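Field Notes > Visits > Automation
6 min read
26 October 2021, by Ng

I went to the open day at Skorkemton expecting a rulebook. The invitation had promised "good practice for robot training in the home," and I've sat through enough of these to know the phrase can cover anything from a binder to a poster. Skorkemton had the binder. It runs to 401 numbered rules and I was allowed to leaf through it for as long as the coffee lasted.

The firm pays people to do housework and kitchen chores with hand-held grippers, in ordinary homes, and sells the recordings to companies building robot arms. The Cotivby office handles the rules and the checking. There's a second site in Eltville, which we didn't see and which came up whenever a question got awkward.

First stop was the review room. Staff watch recordings and mark them pass or fail against a short list: both grippers in view at the start, fingers fully open before the first grasp, no hands reaching in to help, no faces, no mail or paperwork with a name on it. I liked the list. It fits on one page and a tired person could follow it. My trouble was with the other 400 or so rules, many of which seem to have been written after one bad afternoon and never looked at again. One sets the proper way to fold a dish towel. Another bans "unnecessary pauses" without saying what a necessary one is.

I asked how many recordings had been checked by two people. The answer was 2,440, which sounded fine until I asked out of how many, and that was a question for Eltville.

The session on small objects was the best part of the day. Chopsticks are apparently a favorite, being thin and quick to roll. The guidance says to spread them on a plain cloth, keep the holder within reach of either gripper, and pick up one stick at a time. A visitor next to me wondered what "plain" meant and whether a checked tablecloth would count. Our guide said it was up to the reviewer. I wrote that down, as it's the sort of thing a standard is supposed to settle.

There was also a rule that a work area should be cleared up to 5 feet in every direction. I can't think of a kitchen I've lived in where that would be possible. Real counters have bottles on them and real walls have things hanging off them, and if robots are meant to work in those rooms then I'd want the clutter left alone. The guide half agreed - the rule is "under discussion" - but it was still in the binder.

On safety I came away less grumpy. Recording stops when a child or pet enters the room, sharp knives need separate approval, and people are told to rest their wrists between sets. Whether they do is another matter. The logs record sets completed and have no column for rests. I did try a gripper myself, and after 4 minutes of moving pegs I was ready to hand it back.

Nobody could tell me who outside the company had read the rules. I'd like to see the one-page list published and the rest cut hard. The next open day is planned for Eltville, and I've put my name down with the same questions. 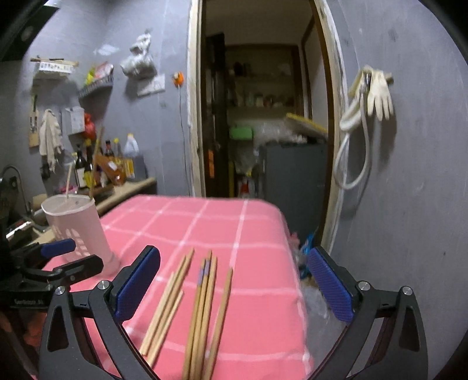 Chopstick work on a kitchen table, grippers open, holder to the left.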